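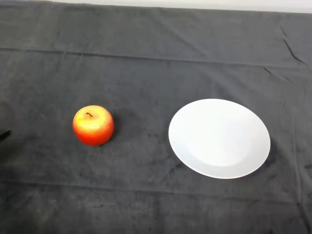
Group project report: is the Rivar starter package worth the department's money?

1. What we were asked to do

The department had a trial of the Rivar tabletop arm package from Atero, and our module needed a project. We were told to use it as a paying customer would, follow the printed guide, and say whether it should be bought for next year's teaching lab. The quote was £2256 for the arm, gripper, head camera and a year of the Plestell software. Spare finger pads are extra, as is a second year of Plestell, a point the brochure makes very quietly.

We chose the guide's first exercise, "fruit to plate". It has a difficulty rating of one star. We would like to see the two-star exercises from a safe distance.

2. Setting up

The guide promises you will be "moving in minutes". Calibration took us an afternoon, most of it spent on a menu called Advanced which turned out to contain the basics. Stefanou, the reseller, answered our email the same day and told us to update Plestell. The update moved the menu.

The guide recommends a plain, dark, non-shiny background, so we used a grey cloth. It also says the cloth should be flat. Ours had been folded in a cupboard and kept a firm memory of it. We logged this as a limitation and did no ironing.
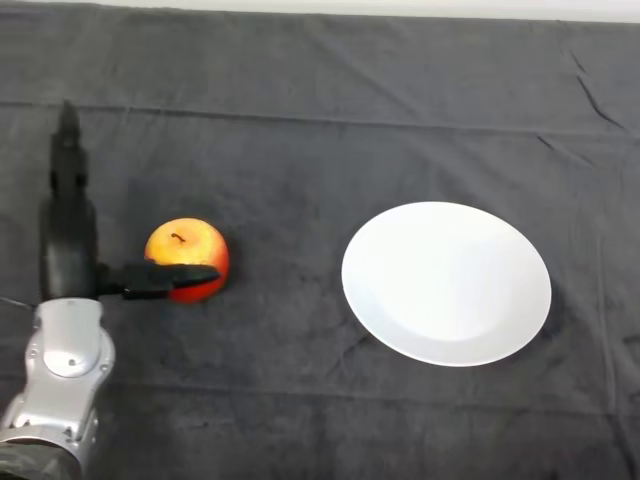
Plestell test bench, Leeds, October

3. Picking up an apple

The task is to grip the apple, carry it across the cloth and put it on the plate. A toddler can do this, though a toddler may also eat the apple, a failure mode Rivar does not suffer from.

Getting the gripper to the apple was the good part. The software found a red and yellow fruit on a grey background without fuss, and the arm's approach was smooth. Closing on it was where our marks went. A round, glossy thing does not give two tapered fingers much to hold, and the default grip force was set for the foam cubes in the box. We raised it by 5 steps on the slider. The slider has no units. We asked what a step was and were told it was "relative".

Plestell stops recording a run at 600 frames whether or not the arm has finished. Our early attempts ran out of frames on the way over, so we raised the travel speed and started again.

4. Would we buy it?

For teaching, yes, with conditions. The arm feels solid, and the casing shrugged off our handling. The guide needs rewriting by someone who has opened the software. We would ask Stefanou to include 2 years of Plestell in the price and a set of softer finger pads, and we would budget for apples.

5. Further work

A pear.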